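Dalholm oddments, gallery page. Last touched 24 July 2022, in a rush, sorry for the typing.

Quick intro for anyone new. Dalholm is the sorting room, Grurkberg is the store up the hill, and the oddments are whatever doesn't belong to a proper set. Single gloves, bath toys, bits of board, things with no box. The list stood at 1,784 entries back in March and has been creeping up ever since. Most of it goes back out in mixed lots. Some of it just goes round and round.

Pages are by tub now instead of by shelf. Shelves were hopeless, things moved and the captions didn't. Older pages still on the shelf system, will redo them when there's a wet afternoon.

## How the lots work

Mixed on purpose. Something soft, something hard, something flat, something a bit awkward. If you want all toys ask for the Tandari lots, those are toys only and packed seperately. Dubey lots are workshop stuff, mostly hand tools and rubber bits, heavier, so collect them if you can.

Lot 178 had the wrong label for a while. Fixed now. If you printed the old sheet, bin it.

Nothing gets scrubbed beyond a wipe. The tubs are scuffed, they've been scuffed for ages and it doesn't hurt anything.

## Grey tub, lot 82

One of the nicer mixes I think.

**Aubergine.** Small, purple, green cap. Toy veg always goes quickly, would love more of it. If anybody has the rest of a set (carrots, whatever) get in touch.

**Green soft thing.** Down on the sheet as "soft toy, green, poss." and that's as far as I'll commit. All lumps. Suggestions welcome.

**Work glove.** Dark brown, olive-green strips stitched over the fingers. Listed as a single. Single gloves are fine for mixed lots, don't send them back to Grurkberg asking for the other one, there is no glove pile up there and never was.

**Blue board.** Bright blue, flat, rectangle. Goes under "flat" on the form, not "misc". Easily the biggest splash of colour in the lot.

**Black wedge.** Rubber, ridged on top. Doorstop shape so it's filed with doorstops. Dubey people always ask for these, well, first come.

**Two-tone plastic piece.** Pale yellowy green one end, light sky blue the other, the blue part like a scoop. Toy shovel or sand mould, take your pick. It's under "beach" for now becuase that drawer had room.

**Navy item.** Rounded, dark. Needs a better line than that on the sheet, will do it when the tub is next tipped out.

## Still to sort

- New labels, the old ones peel
- Lid for the tall Tandari tub
- Sheet 16, half the descriptions are just "thing"
- Decide once and for all if sponges are soft or misc
- String. There's so much string

If you're taking a lot, write the number in the book by the door before you carry it out. And please put the tubs back rim up. Stacked wrong they jam together, then it takes two people and bad language to get them apart. 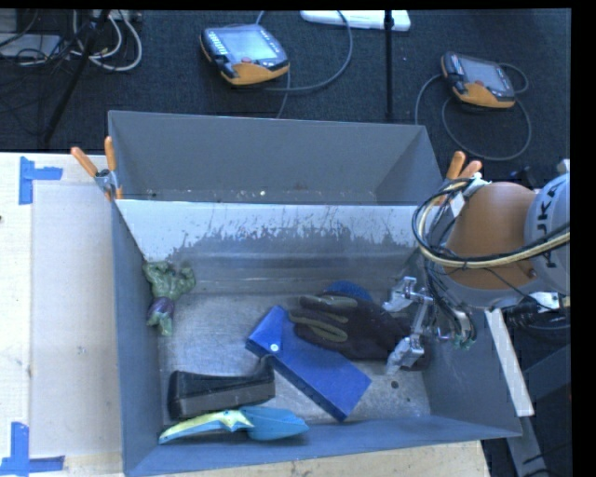
Book's by the door, pen's on the string. Collections from the side entrance only, the front one sticks.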